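手持夹爪在家里叠衣服:使用规范与小窍门

最后更新:2021年8月5日

手持夹爪进了家门以后,最常用的地方是卧室。收拾床铺、叠裤子、理衣柜,都要在软的、会动的东西上操作,和在工作台上夹硬物件不一样。本页整理的是家务场合的基本守则,适用于成对使用的双手夹爪,单只使用时也可参照。

一、开始之前

先看手。指甲过长的要修短,戒指摘下来放好。袖口宽的衣服要挽到手肘以上,绳带、围巾不要垂在身前。

再看夹爪。每只夹爪开合12次,听有没有异响,看两根手指能不能并拢到位。螺丝用手指摸一遍,有凸起的就拧紧,拧到不动即可,不要再加力,塑料壳容易滑丝。

镜头和传感器的表面用干的镜布擦,不用纸巾,不用酒精。标签上的二维码也要擦干净,沾了粉尘或者护手霜,扫码登记时会读不出来。

二、左右要分清

成对的夹爪必须有编号,编号后面注明左右。左手的不要拿到右手用,夹爪记录的数据是按左右分开存的,拿反了整段作废。Kerker家务操作守则里把这一条放在最前面,我们也照办。 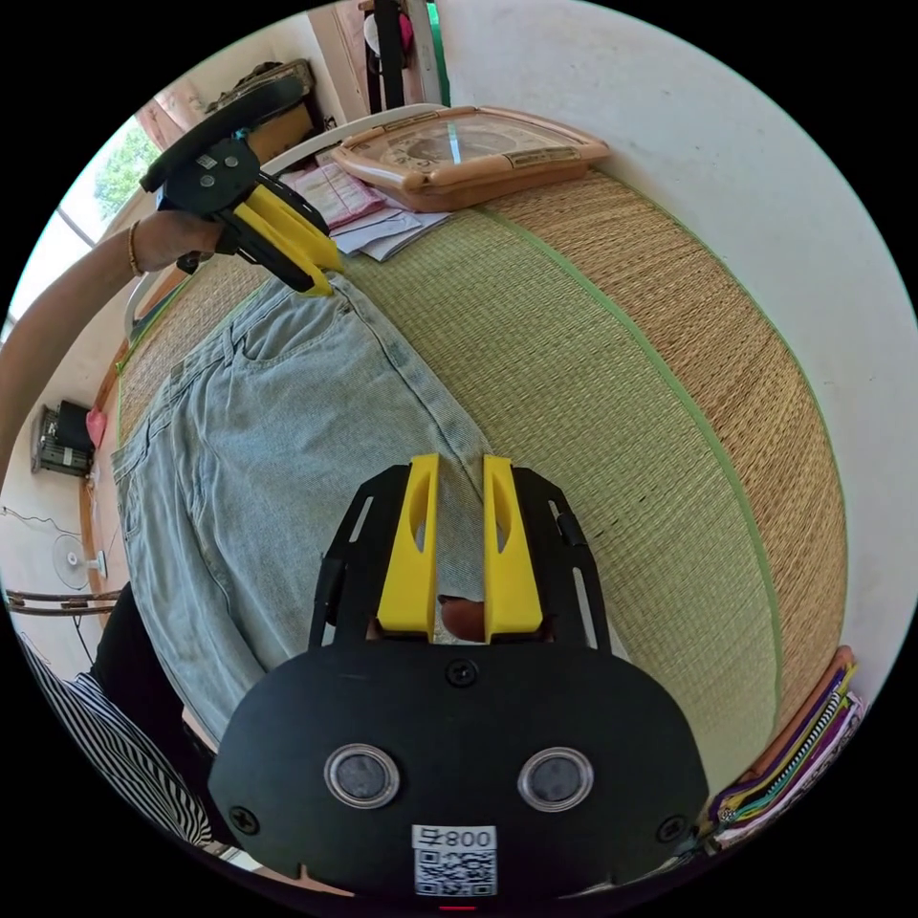 牛仔裤是练习双手配合的好材料,布厚,有腰头,有硬边,夹住了不容易滑。第一步先把裤子在床上摊开,摊得不平没有关系,褶子留到后面再理。夹的位置以腰头的角为好,照片里远处那只夹爪夹的就是这个角,近处这只朝着裤子,还没有合拢。近处夹爪的标签上写着“008右”,后面跟二维码,编号就照这个写法:数字在前,左右在后,字要大。手腕上有细手链的,动作大时要留意别挂到布边和裤袢,容易被挂住的款式最好先取下来。

三、床面的要求

凉席比床单好用。床单会跟着裤子一起被夹起来,凉席有一定硬度,夹爪的指尖贴着席面推过去,能把布边铲起来。需要注意下面几点:

席子的包边要压平。包边翘起的地方,指尖容易卡进去。

席面上有断篾、毛刺的,先用细砂纸顺着纹路轻磨,再用拧干的湿布擦一遍,晾干再用。

操作区以外可以放东西,操作区以内只放当前要叠的那一件。操作区的大小,以两只夹爪平伸出去够得着的地方为准。

针、剪刀、别针一律收进带盖的盒子,不许散放在席上。做针线活的人家尤其要查,线头也要捡掉。

四、夹布的力度

夹布靠指尖的软面,不靠用力。布边进入两指之间一个指节深就够了。夹得太浅会滑脱,夹得太深会把下面一层也带起来。

厚布慢合,薄布快合。牛仔布、灯芯绒合拢以后停一停再提;丝绸和雪纺不要停,夹住就走,停久了会留印。

不要夹纽扣、拉链头和铆钉。金属件会刮伤手指表面,刮伤以后再夹针织衫就会勾丝。已经有划痕的手指要换下来,不要用胶带包着继续用。

五、叠裤子的顺序

1. 两只夹爪各夹腰头一角,提起,抖一下,放平。
2. 右手夹爪夹住右侧裤腿的裤脚,翻到左侧裤腿上,裤缝对齐。
3. 裆部突出的三角往里折。
4. 裤脚向腰头方向对折,再对折一次。
5. 用夹爪背面压一压,不要用指尖戳。
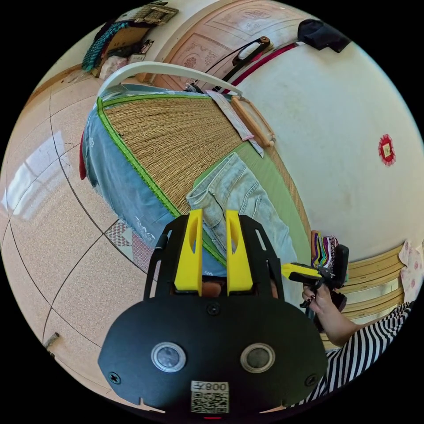
牛仔裤平放在席面上,两只夹爪都在手里,准备下一步。

每一步之间夹爪要回到张开的位置。回不到位就进行下一步,是新手最常犯的错误,Sukent培训班的扣分单上这一项出现得最多。

六、走动和站位

站在床边操作,不要跪在床上。床边的地面要清出来,小地毯卷起来或者推到一边,瓷砖地上铺毯子容易打滑,手里又拿着东西,摔倒时撑不住。

人从床头走到床尾时,夹爪指尖朝下,贴近身体。旁边有小孩或者宠物,先停下来。两个人同时在一张床上操作的,中间隔开2个夹爪的长度。

七、隐私和收尾

夹爪带镜头的,开机前把证件、账单、药盒和家人照片收走。有人进屋要先告诉对方设备开着。结束以后先停止记录,再关电源,顺序不能反。

收纳时手指要张开一点,不要夹紧放置,长期夹紧会变形。两只夹爪分别放进各自的盒子,盒盖上写编号。Hilledard收纳盒和普通的带盖塑料盒都可以用,里面垫一块旧毛巾就行。

累计开合次数每满100次,重新摸一遍螺丝。今年2月我们把两指的橡胶面全换了一遍,换之前有几只已经磨得发亮,夹薄布总是打滑,换完就好了。

阅读 3,393 次 | 评论 12 条

联系我们 | © 2021 Kalinowski家务工坊 | 返回顶部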